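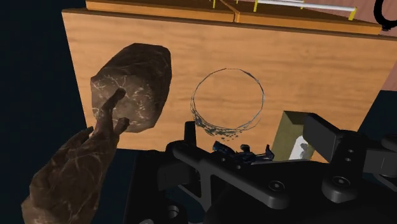
Notebook 4, p. 35

May, by Cuiping Bai
3 min read

Second try at the walnut-hull dye on the Mirkari wool, and I'm so much happier with this one! Wahyudi had left the hulls soaking in the big enamel pot since the evening before, and by 9 a.m. the liquor was the color of strong coffee and smelled like the bottom of a pond (windows open, please, whoever does the next batch).

Weighed out 145 g of yarn, washed it in the plain soap, and rinsed until I got bored and then once more. No alum this time. Last time's skein came out patchy where the ties were, so I retied everything in loose figure eights with cotton string — it took ages, and I'd still do it again.

Strained the hulls through the old pillowcase and topped up with 1000 ml of rainwater from the barrel. Brought it up slowly on the small burner and held it just under a simmer for an hour, turning the skeins now and then with the long spoon. Wahyudi thinks I fuss with them too much and he may be right, one end has started to felt a little.

The brown is deep and warm, a bit redder than the Grenness sample card, and it wants some pale threads running through it. I'm thinking of undyed cream for the weft, thin and wandering, nothing regular.

Leftover bath is in the lidded bucket under the sink, marked 608. Please don't pour it out! I want to try the gray fleece in it, and then a dip in iron if Wahyudi can find the jar.

Contact: Chong Dye Workshop, back room | © Chong Dye Workshop | Back to top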